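Right, the kitchen thread. I said I'd do it when I hit 30 days in the new place and I'm only a little over, so here goes. Small kitchen, big feelings, grab a drink.

**1/**
Background for anyone new: I moved to Enstead in May, from a house in Zilldale with a kitchen you could park a van in. I had three drawers just for lids down there. THREE. I don't think I ever saw the bottom of the third one.

**2/**
The new kitchen is L-shaped and little. When I came to view it I stood in the doorway and did the math on my stuff and felt a bit sick. Then I saw the window and signed anyway (I'm weak, I know).

**3/**
So the first week was all boxes. I'd packed 10 of them marked KITCHEN and one marked KITCHEN??? which had a bike pump, a cake stand and every takeout menu from the last place. Sioned Landeg drove up to help and opened that one first. She still texts me "KITCHEN???" when she wants my attention.

**4/**
Her rule was that nothing got a home until I'd cooked with it. Everything stayed boxed, and if I needed it for dinner I dug it out, washed it, and then it could live somewhere. I hated this for two days. I ate a lot of eggs.

**5/**
But wow, you find out fast what you cook with! Steamer came out the first night. Wok came out the first night. The pasta machine is still in its box and I've made my peace with that. 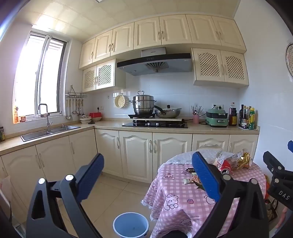
**6/**
Steaming is most of how I eat now, so the stove got sorted before anything else. I've only got two burners and I was sure that would drive me nuts, but the tall stacked pot goes on one side and the wok on the other and that's dinner. Greens in the wok, buns or fish or whatever up in the tiers. The bamboo lid hangs on the tile to the left of the stove, where I can grab it without opening a single cupboard - best decision in the whole room, and it cost me one hook.

**7/**
On hooks: if your wall is tile, clean the spot really well before you stick anything up. I mean degrease it, rinse it, dry it, go away for the evening. My first one came down at 2 in the morning and I thought somebody was in the apartment.

**8/**
The utensil rail was Neelam Dwivedi's idea. She has one in her place in Stimton and I've been jealous of it for years. Ladles, spatulas, strainer spoon, all up on the wall by the window. I'd been keeping them in a crock on the counter and the crock took up the exact spot where I wanted to chop things.

**9/**
Neelam also says you should only hang what you use every week or it all gets that sticky film. She's right. I had a potato masher up there at first and it turned into a dust ornament. Masher lives in a drawer now, next to the other sad drawer things.

**10/**
Bowls! I went back and forth on bowls so many times. I wanted them in the cupboard like a grown-up, but the cupboard's on the far side and I reach for a bowl every time I turn around. So the white ones stay stacked on the counter. If someone thinks that's messy they can come over and wash up.

**11/**
I also got rid of a LOT of dishes, by the way. Graziella Gentile took the big floral set for her daughter's first apartment and sent me a photo of them in use that same night. That helped more than any decluttering book.

**12/**
The sink is a double and I will never go back. Soapy on one side, rinsing on the other, or one side full of bok choy having a bath while I do the cups in the other. The tall faucet means I can get the big pot under it too. At the last place I had to fill that pot with a mug, like I was bailing out a boat.

**13/**
OK the window. It's tall, and the light in the morning is just silly. I'm not a morning person and I've started getting up to drink my tea in there. I keep two little jars on the sill and that's the limit. Every time I add a third thing I end up knocking it into the sink.

**14/**
(I did try basil on the sill. It lasted nine days. We don't need to talk about it.)

**15/**
Stuff I'd do differently, part one: I bought a roll-out spice rack from Lakatos before I'd measured anything. Seventy bucks - well, 70 plus shipping - and it's too wide for the only gap I've got. It's in the closet holding shoe polish. MEASURE FIRST. Write it on your hand.

**16/**
Part two: I should've cleaned the range hood on day one, while the cupboards were empty and I was already filthy. I left it till week three and had to cover everything with towels. Hot water, dish soap, old toothbrush, a podcast. It took the whole podcast and most of the next one.

**17/**
Part three: drawer liners. I cut all of them from memory. Every single one is a half inch short and now they slide around when I open the drawer, and I'm too stubborn to redo them.

**18/**
Somebody asked in the replies last time what I spent. Leaving out the spice rack, which I refuse to count, I'd given myself 200 for hooks, rail, liners and a new dish rack, and I came in under it. Not by a lot, but I bought dumplings with the change.

**19/**
Still to do: find a better spot for the rice, get a light for the dark end of the counter, and decide whether the cake stand is going to Graziella too. She's asked twice. Very politely.

**20/**
If you want the dumpling recipe I'll post it once I've written down what I do with the filling, because right now the measurements are "some" and "a bit more than that." Sioned's coming back up to test a batch, so give me until after she's been.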